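4. 자료와 코딩 절차

4.1 비평문의 수집

분석 자료는 비평 아카이브 Skuller에 등록된 장편 극영화 리뷰 1,225편이다. 단신, 인터뷰, 배급사 보도자료를 옮긴 글은 수집 단계에서 제외하였다. 같은 필자가 동일한 작품에 관해 쓴 글이 둘 이상의 매체에 실린 경우에는 먼저 게재된 판본만 남겼다. 영화제 상영 직후의 리뷰와 정식 개봉 시점의 리뷰는 별도의 글로 취급하였는데, 두 시점에서 필자가 전제하는 독자의 사전 지식이 서로 다르기 때문이다. Jargate 영화제 상영작의 경우 이 구분이 특히 문제가 되었다. 개봉판의 결말이 상영판과 다른 작품은 판본 표시를 붙여 따로 관리하였다.

본문에서 제목, 부제, 사진 설명, 출연진 목록, 별점 표기는 모두 분리하였다. 부제는 줄거리를 한 문장으로 요약하는 기능을 하는 경우가 많아 결말 노출 여부를 판정할 때 본문과 따로 기록하였다. 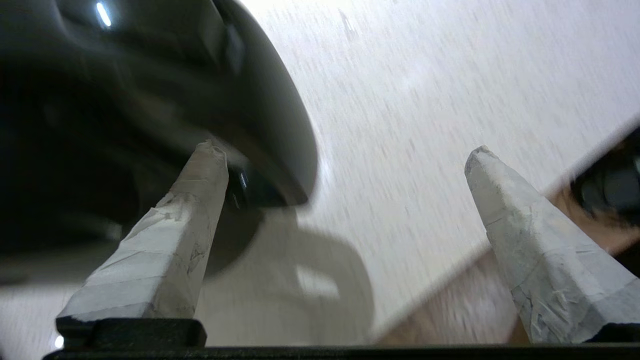 4.2 결말 노출의 조작적 정의

본 연구에서 결말 노출이란 작품의 후반부에서 처음 제시되는 사건, 인물의 정체, 관계의 귀결 가운데 하나 이상을 독자가 특정할 수 있도록 서술한 경우를 말한다. "마지막 장면이 실망스럽다"와 같은 평가는 사건을 특정하지 않으므로 노출로 보지 않는다. 반면 "주인공의 귀향이 너무 늦게 온다"는 평가의 형식을 취하고 있으나 귀향이라는 사건을 전달하므로 노출로 분류한다. Calvo는 앞선 논의에서 후자를 '평가 속 노출'이라 불렀으며, 본고에서도 이 용어를 따른다.

경고문의 유무는 노출 여부와 독립된 항목으로 두었다. 경고문이 있으나 실제 노출이 없는 글이 적지 않고, 그 반대의 경우도 확인된다. 경고문의 위치는 첫 문단, 해당 문단의 직전, 기타로 나누었다. 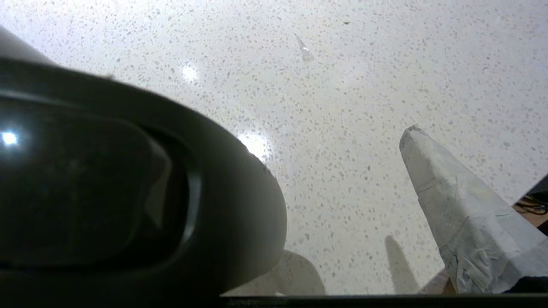
코딩은 Araceli Bravo와 Alina Manole 2인이 주석 도구 Cakus를 사용하여 독립적으로 수행하였다. 두 코더는 분석 대상 작품을 모두 관람한 뒤 작업에 들어갔고, 작업 중에는 상대의 판정을 열람할 수 없도록 설정하였다. 1차 판정에서 불일치가 발생한 글은 82편이었다. 이 가운데 57편은 후반부의 시작점을 어디로 볼 것인가에 관한 이견이었으며, 나머지는 암시와 특정의 경계에 관한 것이었다. 불일치 항목은 Carmela Ibarra가 원문을 다시 읽고 최종 판정하였다.

4.3 사물 언급을 통한 간접 노출

사건을 직접 서술하지 않고 소도구를 거론함으로써 결말을 짐작하게 하는 사례는 별도의 하위 범주로 두었다. 가정극 리뷰에서 이러한 서술이 자주 관찰된다. 필자는 주전자, 찻잔, 외투와 같은 일상적 사물을 작품의 정서를 대표하는 것으로 내세우며, 그 사물이 누구에게 남겨지는지를 덧붙이는 순간 인물의 부재가 함께 전달된다. 사물의 이름만 나열한 문장은 이 범주에 넣지 않았고, 소유나 위치의 변화를 함께 진술한 문장만 포함하였다.

그림 1. 쟁반 위의 검은색 전기 주전자와 찻잔. 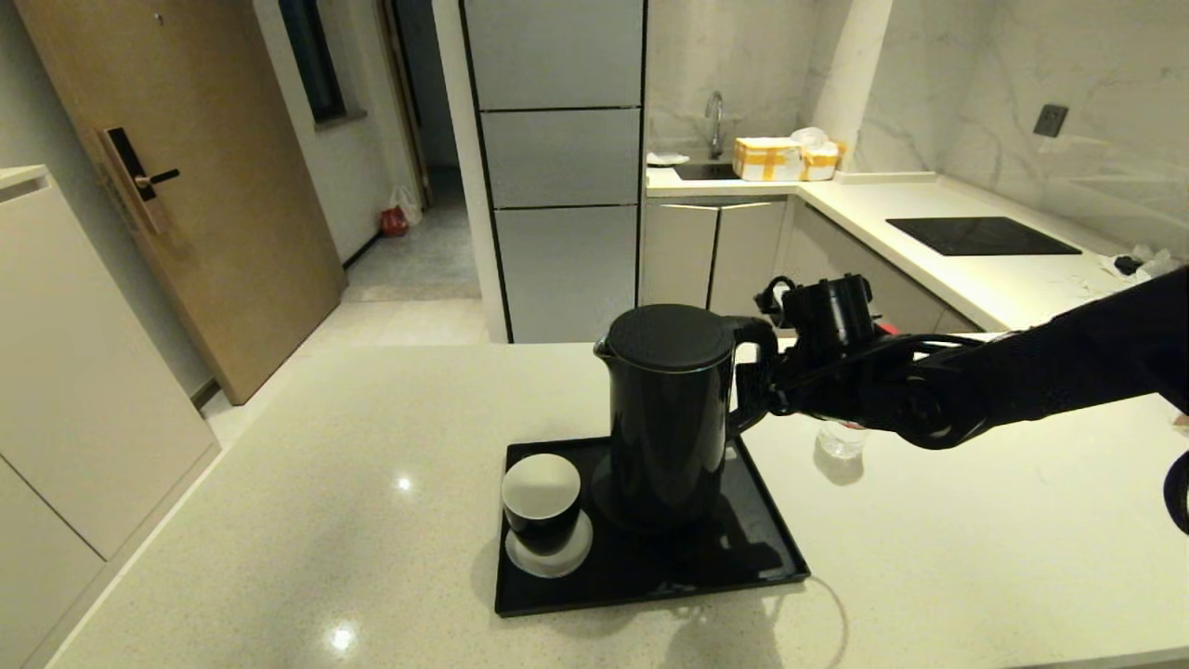

간접 노출의 판정에는 문단 단위의 맥락을 적용하였다. 한 문장만으로는 사건을 특정할 수 없더라도 같은 문단의 다른 문장과 결합하여 특정이 가능하면 노출로 처리한다. 서로 다른 문단에 흩어진 정보의 결합은 인정하지 않았다. 이 기준은 보수적이며, 긴 리뷰에서 노출의 빈도를 실제보다 낮게 집계할 가능성이 있다.

또한 원작이 널리 알려진 작품에서는 원작의 결말을 언급하는 문장이 영화의 결말을 노출하는지 판단하기 어렵다. 본고는 각색이 원작의 결말을 유지한 경우에 한하여 이를 노출로 보았다. Florencio Sarmiento의 연출작처럼 원작의 결말을 고의로 뒤집은 작품에서는 "원작과 다르다"는 진술 자체가 정보를 전달할 수 있으나, 변경의 내용이 밝혀지지 않으면 암시로만 기록하였다.

4.4 자료의 한계

Skuller의 등록 기준은 매체의 자발적 제출에 의존하므로 소규모 지역 매체의 리뷰가 과소 대표된다. 게재 후 수정된 글은 최종본만 보존되어 있어, 독자의 항의 이후 노출 문장이 삭제되었는지 여부는 확인할 수 없다. 경고문이 편집자에 의해 추가되었는지 필자가 직접 썼는지도 구별되지 않는다. 따라서 다음 절에서 제시하는 매체별 차이는 필자 개인의 태도보다 게재된 글의 형태에 관한 것으로 읽어야 한다.

관련 글
- 별점 없는 리뷰의 문장 구조
- 영화제 리뷰와 개봉 리뷰의 시차
- 평가 속 노출: 용어의 재검토
- 부제는 누가 쓰는가

최종 수정: 4월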